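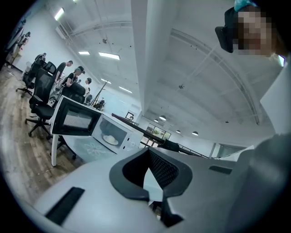

White microwave with its door open.

Progress report on the Motolura tablet sleeve
To: Joanne Whiteley
From: Ailsa Moffat, accessories team
May 7, 2018

Hi Joanne,

We've had a really good few weeks and I'm happy to say the Motolura sleeve is in much better shape than when I last wrote. The second round of samples came in from Haslam and the fit is lovely. The tablet slides in with one hand, stays put when you turn the sleeve upside down, and you can still reach the charging port without taking anything off.

The big change is the flap. On the first samples the magnet was too close to the edge, so the screen kept waking up inside a bag and running the battery down. Neville moved it in toward the hinge and swapped it for a weaker one. We've carried the new version in backpacks, totes and one very full gym bag, and the screen has stayed off every time!

Wear testing is going well too. The hinge has now been through 4000 folds with no cracking in the outer layer. There is a little fuzz on the lining at the corners – Neville thinks the glue line is a touch too wide there, and Haslam have agreed to narrow it on the next batch. The stand position holds at both angles, although the lower one still slips on glass. I'd like to try a softer strip along the bottom edge before we call that finished.

Colors: we are down to 2. Slate and the dark green both came out just as we hoped. The tan marked badly from blue jeans, so I've dropped it for now. Beryl is sad about this and has asked to try a coated version next year.

Packaging is the one thing running behind. Gavix sent the box drawings late and the hanging tab was in the wrong place for store hooks. Corrected drawings are with Zinhle, who is also rewriting the insert so the folding steps make sense without the long paragraph we had before. She tried it on a few people from sales and they all got the stand up on the first go.

On money, we are inside the budget you approved. The new magnet is slightly cheaper than the old one, and that covers most of the extra sample round. The first order is still planned at 2000 pieces, split evenly between the colors, with Bovel taking about half for their own stores. They want stock in October and I'm confident we can do that if the box is signed off this month.

What I need from you:

Approval for one more small sample run with the softer strip.
A yes or no on printing the logo inside the flap as well as on the back.
Your comments on the box text. Zinhle will send it over separately.

Samples in both colors are on my desk, so please come and play with them. The green looks even better in daylight.

Ailsa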